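Foltetti 星历编辑部例会纪要

日期：2020年10月29日
地点：Esar 楼上小会议室
主持：Kaisu Partanen
出席：Lauri Hirvonen（排版与历表）、运势栏执笔、读者来信栏编辑、Niskanen 印刷厂代表（只参加第三项）
缺席：塔罗栏执笔，事先未请假，事后说早已预感会开得很久
记录：读者来信栏编辑

一、上次纪要

上次纪要通过，改动一处。原文写“运势栏执笔同意按时交稿”，运势栏执笔要求改为“运势栏执笔听取了关于按时交稿的意见”。主持人问两者区别何在，执笔答区别在于金星。改动照准。

上次遗留的“办公室门牌是否加印星座符号”一事，因没有人记得当初由谁提出，撤销。

二、宫位制之争

本项原定十分钟。

历书正文一直使用普拉西德制。今年春天起，网站上的星盘页改用整宫制，理由是程序写起来省事。两边各自运行良好，直到有读者把印出来的和屏幕上的放在一起看。来信栏至今收到十四封相关来信，其中一封附有手绘星盘，画得比我们的好。来信的大意是：同一个人，同一个出生时间，在书里火星落第九宫，适合远行；在网站上火星落第十宫，适合升职。来信人想知道该买机票还是该买西装。

Lauri Hirvonen 认为应全部统一为整宫制。他指出本刊读者相当一部分住在高纬度地区，普拉西德制在那里会把某些宫位拉得极宽，把另一些压成一条缝，再往北走干脆算不出来。他带来了一张自己的盘，第十二宫占去图面很大一块，他说这些年他就住在里面。

运势栏执笔反对。她说普拉西德制用了这么多年，老读者已经习惯自己的宫位，忽然告诉人家你的月亮搬家了，等于换锁不通知房客。

主持人问，能不能两种都印。Lauri 说能，每张盘印两遍，页数增加，Niskanen 会很高兴。印刷厂代表此时尚未入场，但据说在走廊里听见了。

讨论中还有人提出等宫制、科赫制和坎帕努斯制，主持人请提议者说明三者如何区分。提议者收回提议。

决定：历书本版仍用普拉西德制，网站星盘页增加一个切换按钮，默认值与历书一致。前言加一段说明，由 Lauri 起草，语气要平和，不得出现“显然”二字，也不得出现他的星盘。

三、历书印制

Niskanen 的代表到场，带来纸样与报价。

本版历书现有预订3313册，比去年同期多。主持人认为这与今年大家在家的时间较多有关；运势栏执笔认为这与她去年写的“明年变动较大”有关，并请求记录在案。现记录在案。来信栏补充：去年那一页同时写了“利于聚会与长途旅行”，这一句也请一并记录在案。现一并记录在案。

印刷厂代表提醒，去年月相表里满月与新月的圆圈印反了，错在来稿，不在印厂。Lauri 承认字体替换时出了问题，黑圈成了白圈，白圈成了黑圈。奇怪的是这件事投诉很少。来信栏查过，只有一位按月相剪头发的读者来信，说头发长得比往年快，非常满意，请问是不是换了算法。我们一直没有回她。

决定：月相符号转成图形后再送厂，不再依赖字体。打样由 Lauri 和来信栏各看一遍，两人不得看同一份，也不得互相打听。

封面颜色：提交讨论的深蓝有两种，在座各位均看不出差别，选了左边那种。

交货时间：印厂问本刊是否仍要避开水逆签字。主持人说签字当然不能在水逆期间。印厂代表问水逆何时结束。主持人说下周。印厂代表说报价有效期到本周。经短暂休会，主持人以“续签旧合同属于‘重新’类事务，水逆期间反而相宜”为由，当场签字。全体无异议，运势栏执笔表示这个解释她想写进专栏。

四、运势栏字数与口径

运势栏每个星座每月的篇幅上限为八百字。本期白羊座超出，双鱼座不足，天秤座两个版本都交了上来，执笔说还没想好用哪个。

主持人重申，超出部分不能从双鱼座那里借。执笔说双鱼座不会介意。主持人说双鱼座会介意，只是不说，而且来信栏每年都要替他们收拾。

关于口径，来信栏提出以下意见，供执笔参考：

“注意肠胃”在本期出现于多个星座。建议至少给摩羯座换一个器官。传统上摩羯主膝盖，膝盖今年还没有用过。

“有一位贵人在远方”一句，读者来信询问多远。请统一。

狮子座读者反映，上一期对他们的描写不够热烈。执笔说上一期写的就是请他们少要一点热烈。来信栏表示这一层意思对方没有收到。

“事业上可能有进展，也可能需要等待”一句，Lauri 认为这句话在任何时间对任何人都成立，建议删去。执笔认为这正是它十多年来从未出错的原因，建议保留。保留。

年底的木星土星相合，执笔拟写专文。主持人同意，条件是不用“百年一遇”。Lauri 说这种相合每隔二十年左右就有一次，他这辈子已经赶上过。执笔说但这一次在水瓶座。Lauri 说好吧。

五、Waker 晨间推送

与 Waker 的合作已满半年。对方每天早晨把我们的一句话运势送到用户手机上，同时响闹铃。主持人汇报，目前每天点开的用户超过800人次这种说法经核实系口误，与上一项的字数限制弄混了，对方实际并未提供数据。请求对方提供。

对方提出两点要求。其一，句子要短，用户醒来时读不了长句。其二，早晨不宜出现坏消息。执笔问土星算不算坏消息。对方书面答复：可以提土星，但请放在下午。

上星期有一天推送错位，所有人收到的都是前一个星座的句子。没有人投诉。主持人认为这一点不必外传，也请记录人斟酌。记录人斟酌过了。

决定：合作延续到明年四月，届时再议。推送稿由执笔先写一周的量存着，免得再发生闹铃响了而运势一栏写着“待补”的情况。执笔指出，那天的“待补”收到的好评不少，有读者说被说中了。

六、读者来信栏

本栏积压较多。挑要紧的报告如下。

一位读者的出生时间在母亲和姨母之间有争议，差了将近一个钟头，上升因此在处女与天秤之间来回。她请编辑部裁定。我们答复说编辑部没有裁定家务事的权限，建议查医院记录。她回信说记录写的是“晚饭后”。Lauri 自愿按她搬家、换工作的年份倒推一次，不收费，但希望她不要寄照片。

一位读者问第十三星座蛇夫座的问题。统一答复已用完，需重印。

一位读者来信退订，理由是预测太准，影响心情。下一封信也退订，理由相反。两封信并排贴在茶水间，供大家自取教训。

七、网站改版

Lauri 汇报进度。星盘页、月相页已搬到新站，旧文章还在搬。搬的时候发现许多早年文章没有作者，也有许多作者没有文章。搜索栏已能使用，只是输入“金牛”时排在最前面的是一篇食谱，作者署名是执笔本人，她说那是金星入金牛时写的，不算跑题。

配图页的栏宽与间距，请各位看过后在一周内回复。

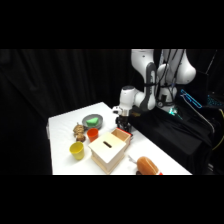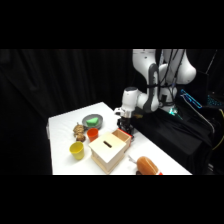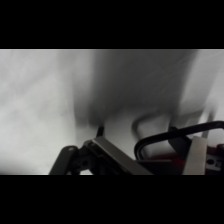
图片来源：Foltetti 网站图库

主持人认为间距可以再松一点。执笔认为可以再紧一点。Lauri 说那就不动了。

另外，新站页脚的免责声明需要更新。现行文字为“本站内容仅供参考”。执笔觉得太冷，提议改成“星辰指引，选择在你”。主持人说这句话在法律上什么也没有免。讨论后两句都放，冷的那句字大些。

八、其他事项

会议室暖气。Esar 方面答复已收到报修，排期未定。执笔看了一眼星历，说下个月以前不用指望。Lauri 说他看了一眼维修单，结论相同。

茶水间的两个杯子至今无人认领，一个印着射手座，一个印着“射手座不洗杯子”。请物主取回，或者洗一洗。

塔罗栏执笔的稿子昨晚到了，附言说抽到的是倒吊人，所以晚。主持人请来信栏回复：收到，下次请早一点抽。

有人提议今后例会避开月亮空亡时段，以免议而不决。主持人当场翻查，本次会议有一大半在空亡里，随即宣布不接受任何据此推翻前述决定的请求，尤其是第二项。

九、待办

Lauri Hirvonen：前言中的宫位制说明；月相符号转图形；网站切换按钮；替那位“晚饭后”出生的读者倒推时间。

Kaisu Partanen：向 Waker 索取用户数据；把签好的合同寄给 Niskanen，最好赶在它又变成不宜寄信的日子之前。

运势栏执笔：删白羊座，补双鱼座，天秤座二选一。执笔问最后一项可否延期。可以，到后天。

来信栏：重印蛇夫座答复；给剪头发的那位读者回信，措辞自定。

下次例会时间另行通知，执笔与 Lauri 各提了一个日子，主持人两个都没有选。

本纪要如有出入，请在收到后三天内告知记录人。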